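Where Does a Sweater Come From?

A sweater comes from a drawer. Before that it came from a store, and before that, if it is a wool one, it came off an animal that was standing in a field thinking about grass.

Sheep grow wool all year long and mostly don't stop, even when it would be polite to. By spring a sheep is wearing a coat so thick that it has trouble seeing its own feet. So a farmer shears it, which is a haircut with electric clippers and no mirror. On the hills over Zumdale there is a farm with 400 sheep, and every one of them gets its haircut in May. A good shearer can do a whole sheep in less time than it takes you to find your other shoe.

The wool comes off in one big floppy piece called a fleece. It does not smell like a sweater. It smells like a sheep, and it is full of grease, twigs, and things you should not ask about during lunch. The grease is called lanolin. It helps keep rain off the sheep, and after it has been cleaned up, people put it in hand cream.

Next comes a bath. At the mill in Rekbridge the fleeces go through 4 tubs of warm soapy water, one after another. By the last tub the water has stopped being brown and the people who work there have stopped making faces. 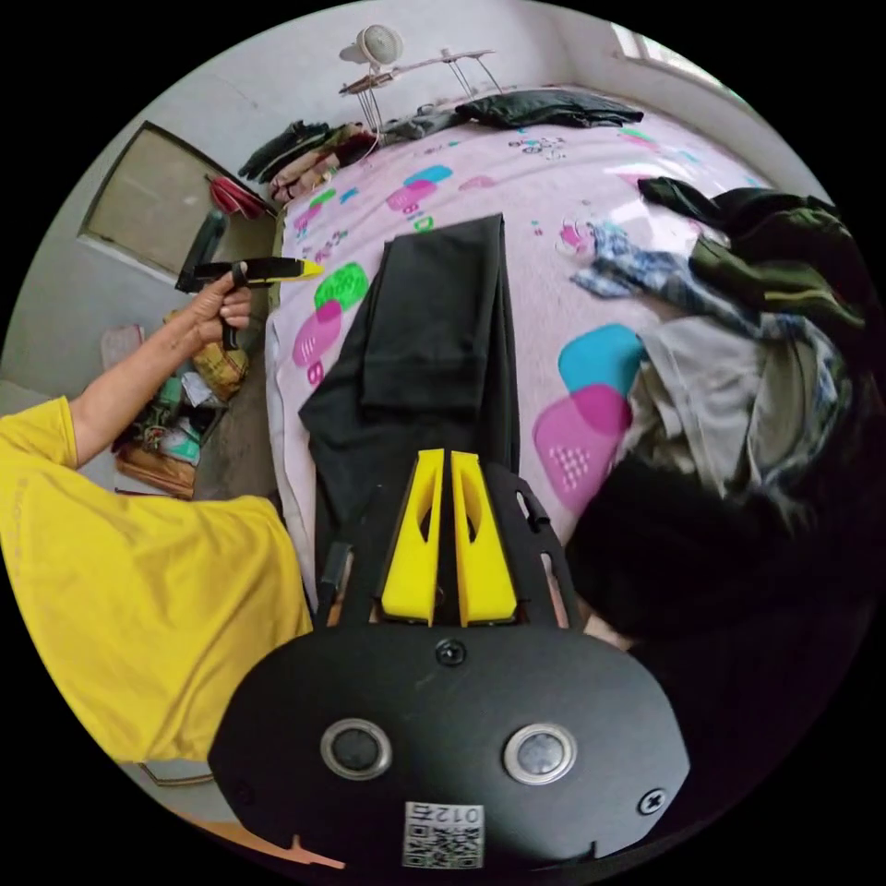 Clean wool is a tangled mess, like your hair after a windy day but much worse. To sort it out, the mill combs it between rollers covered in tiny wire teeth. This is called carding. It has nothing to do with playing cards, and it is no use complaining about that, because the word is older than your school.

After carding, the wool is a soft fluffy rope. If you pull on it, it falls apart. It needs a twist. Twisting wool into yarn is called spinning, and you can try it with a cotton ball. Pull a little bit out with your fingers and roll it as you pull. You will get a short, lumpy string, and you will feel very proud of it. People did it by hand like this for thousands of years, with a stick and a weight to help, and they made whole blankets. Think about that the next time you are asked to carry one upstairs.

Now the yarn can be knitted. Weaving is over, under, over, under, with lots of threads crossing each other. Knitting is all loops. Each loop is pulled through the loop next door, row after row, until there is enough for an arm. 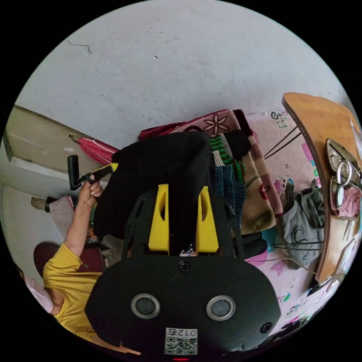
Why does a sweater stretch when a shirt hardly does?
The loops can change shape. When you pull on knitted cloth, tall loops get short and wide, or wide loops get tall and thin, and there is room for your head to go through. Most shirts are woven, and woven threads lie nearly straight, so they have very little extra to give you.

Loops have one bad habit. If one of them breaks, the loop it was holding can slip free, and then the next one, and you get a long ladder down your front. The cure is to stop pulling the loose thread. You already knew this and you pulled it anyway.
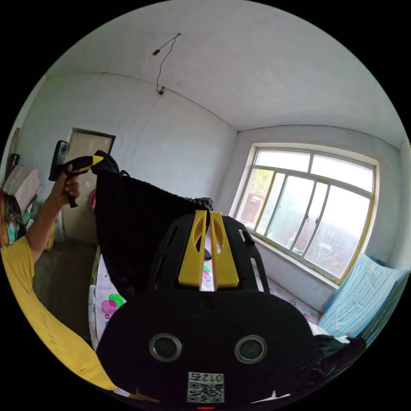
Two yellow fingers with a narrow gap between them.

Machines do most of the knitting now. The big one in the Kolach sweater factory has 3,000 needles, each with a little hook on the end, and it never loses its place because it was talking. A person with two needles is much slower but can do it on the bus.

Wool keeps you warm by holding air. The fibers are crinkly, so they can't lie flat, and small pockets of air get stuck between them. Your body warms that air up, and it stays put. It is a clever trick for something that started out on a sheep's bottom.

It may also itch. Thick fibers have stiff ends that poke your skin, and thin ones bend out of the way. If yours itches, wear a T-shirt under it. If your aunt made it, wear a T-shirt under it and smile.

One last thing: hot water. Wool fibers are covered in tiny scales, and when they get hot, wet, and shaken around, the scales grab each other and won't let go. The wool shrinks and goes thick, and it is called felt. You can make some on purpose by rubbing a bit of wool in warm soapy water for 5 minutes. Ask before you choose the wool.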